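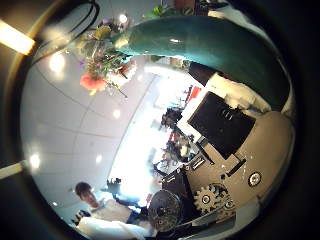 1/ Wilma Dierckx has talked me into going halves on the flowers for the Kirkden front room, so I'm going to think out loud for a bit. Mute me if you don't care about vases.

2/ My position going in: I don't believe in office flowers. I have worked in five buildings that had them and I couldn't tell you what colour a single one was. They get bought, they get put by a window, they droop, someone tips brown water down the kitchen sink.

3/ Wilma's position is that a room with a grey-white panelled ceiling and round lights sunk into it needs something alive in it or people start whispering. She has a point about the ceiling. It's the same ceiling as every dentist I've ever been to.

4/ So, the bunch. Small purple, yellow and white flowers, plenty of green, and one big coral-orange bloom that does all the work. I'll admit the orange one is good. Take it out and I think you've got a hedge.

5/ What I'm not sold on is the mix. Little flowers look lovely close up and turn to fluff from the doorway, and the doorway is where visitors stand. If you're paying for stems, pay for ones that can be seen from over there. Two more of the orange and half the small stuff, please.

6/ Someone has asked whether they're real. I haven't poked them. My feeling is that the pale pink ones would be the first to give the game away, so I'll report back when I've been in with a finger.

7/ If they ARE fake I want it on record that I'd mind less than Wilma would. A fake bunch costs you once. It also gathers dust like nothing else in the building, and the only way I know to clean one is a hairdryer on cold and an hour you won't get back.

8/ Prices, as you'll all ask. Ranton quoted us 46 pounds a month, vase not included. Grusholm wanted more and wouldn't say how often they'd change them, which told me plenty. Over here "fresh weekly" seems to mean "fresh the week you sign".

9/ Ostrowski does a yearly deal at 876. I read that twice. For that money I could buy a decent armchair and sit in it looking at a daffodil.

10/ On to the light. That window is fierce. There's a patch of pure white where the view should be, and everyone keeps telling me flowers love a bright spot. Growing plants might. Cut ones in a warm window go over in no time, at least every bunch I've ever had did. Mine at home live on the cold landing and do fine.

11/ Also! It's hard to see colour against glare. Come in from the corridor and your eyes go straight to the window. I'd move the lot to the inside wall and let the ceiling lights do the job. Wilma says it would look like a funeral parlour. We have not settled this.

12/ Then there's the big shiny teal thing. Curved, glossy, shaped like a bent tube or the spout of an enormous teapot. I like the colour more than I expected to. I'm less sure about having it near coral orange, as those two fight, and the teal is winning on size.

13/ Wilma says the fight is the point and it's called contrast. I say it's called a headache by four in the afternoon.

14/ Can we talk about cables, though. There's a black one running down towards the flowers. You can spend what you like on blooms and a black cable will beat them every time, it's the first thing my eye goes to. A white clip and five minutes would do more for this room than Ostrowski's entire yearly deal.

15/ A few of you want to know what I'd do if it was all up to me. One pot plant, a proper big one, ugly pot, put in a corner. Water it when you remember. I had a rubber plant at my last job that outlived three managers.

16/ Wilma has read this far and says a rubber plant is "what people get when they've given up". She also says I've now spent longer on this than she spent choosing the curtains at home.

17/ Where we've got to: one month, the Ranton lot, my half paid and hers promised. More orange, less fluff. If I catch anyone stopping to look at them without being told to, I'll say so on here.

18/ Still want that cable clipped.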